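Hatice Aydoğan has read the Holtari handling guide twice and isn't impressed. "It's 35 pages, and 15 of them are definitions," she says. "Then you get to cloth, and it says grip firmly but gently. What am I supposed to check?"

She audits work practice for Dalluseck, mostly at sites where people teach robots to handle laundry and clothes. Her complaint is that the rules were written for boxes. A sweater stretches, folds over itself, slips. "They test a gripper 2000 times on a plastic block and call it safe for knitwear — I'd like to see the knitwear."

Would a stricter standard help? She shrugs. "Maybe. Zukura has a strict one. People sign it and put it in a drawer."

What she wants is duller: a written limit on pinch force for each kind of fabric, and a note every time someone ignores it. She doubts she'll get either. "Ask me again in September," she says. "I'll have the same list."

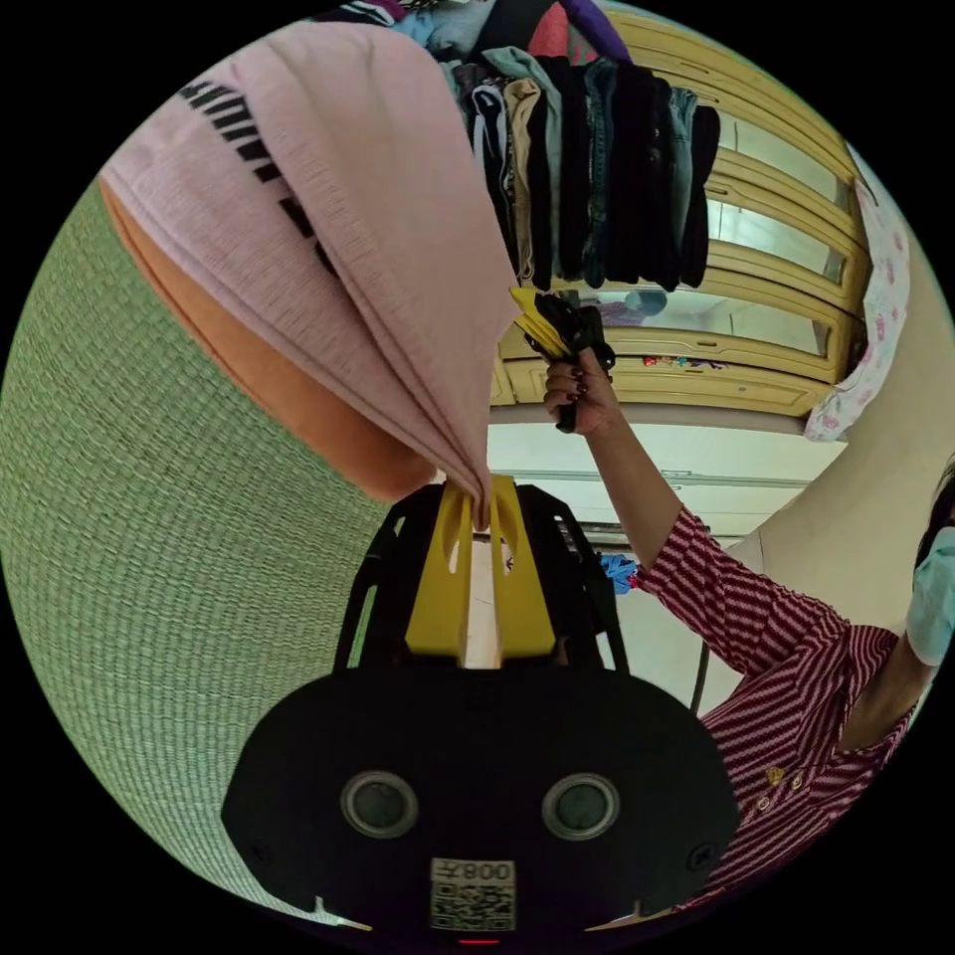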